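Ticket 157: Drelow booking page drops the last item in the basket
Product: Salluto shop plug-in, version 6
Raised by: Nadhirah Lumenta
Status: Closed

Problem
Customers hiring more than one item get an order email with the last item missing. The basket shows everything and the price is right. It started in January, after the Astik theme was updated. Orders with a single item are fine.

Steps tried
1. Cleared the site cache and placed a test order. Same fault.
2. Switched to the plain theme. The email was complete, so the plug-in alone is not at fault.
3. Went back to the Astik theme and turned off the other plug-ins one at a time. No change.
4. Compared the email templates. The theme has its own copy of order-lines, which stops one row early when an item has no size set.

Reply from support, 14:10
Please rename the theme's copy of order-lines and test again. The plug-in will then use its own. Keep the old file until you are happy with the result.

Reply from Nadhirah, 15:35
Done. Test order 94 came through with every line. The picture below shows a fuzzy, speckled grey felt-like surface close up, next to something dark and curved.
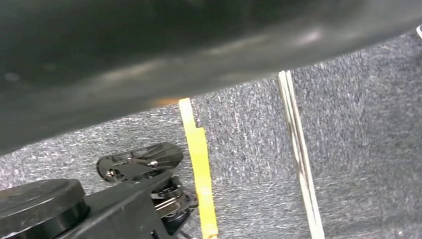
Follow-up
Espinoza (hosting) restored the missing lines in 13 past orders from the database log. Corrected emails have been sent. The theme author has been told about the row count. Do not update the theme until they reply, or the old file will come back.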